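07/11/2022 – holding tank level sensor, Gullen bench rig

Carried on with the grey water side. The Hiranari probe was refitted in the side port after cleaning and the tank filled in stages from the header. Readings follow the sight glass up to the overflow, then stick. Same fault as in July, so the cleaning made no difference.

Swapped the probe for the Drakos float switch to rule out the wiring. Switch opens and closes where it should. Wiring is fine as far as the junction box. Did not test beyond that.

Galley water is the awkward one. With fat in the feed the probe face films over after two fills and the output drifts high. With plain tap water, no drift. The Gromosus pump strainer held a fair amount of congealed fat when opened, all of it on the inlet side. Strainer basket rinsed and put back, gasket reused.

Settings left on the controller:
Damping 3 s
High alarm 50 per cent (for bench use only – do not copy to the ship unit)
Hour counter 2996 at shutdown

Marcelino Barbosa wants grey and black water kept on separate vent lines for the next run. Agreed. The present tee lets the black water side breathe through the grey tank, and the carbon filter is then doing the work of both. Need a second filter housing and a length of hose to suit.

To do: repeat the fat test with the probe mounted from the top. Check whether the spare probe has the older seal. Drain the header before leaving it overnight.

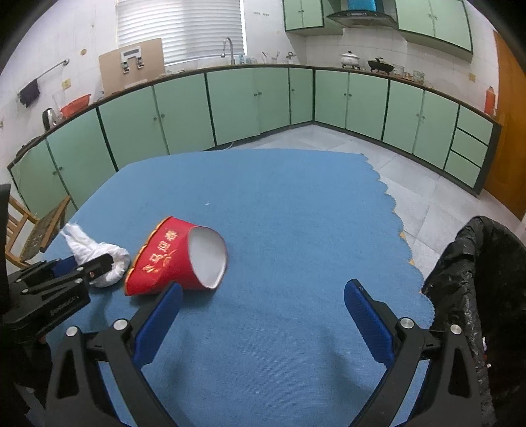
Red paper cup on its side, blue tablecloth.

Comments

mbarbosa: Spare probe has the older seal. Do not fit it on the black water side, it swells.

rig2: Is the 50 per cent alarm latched? It would not clear for me after draining.

mbarbosa: Latched, yes. Hold reset with the pump off.

tankhand: We had the same sticking at the overflow. Ours was the vent – tank was pulling a slight vacuum.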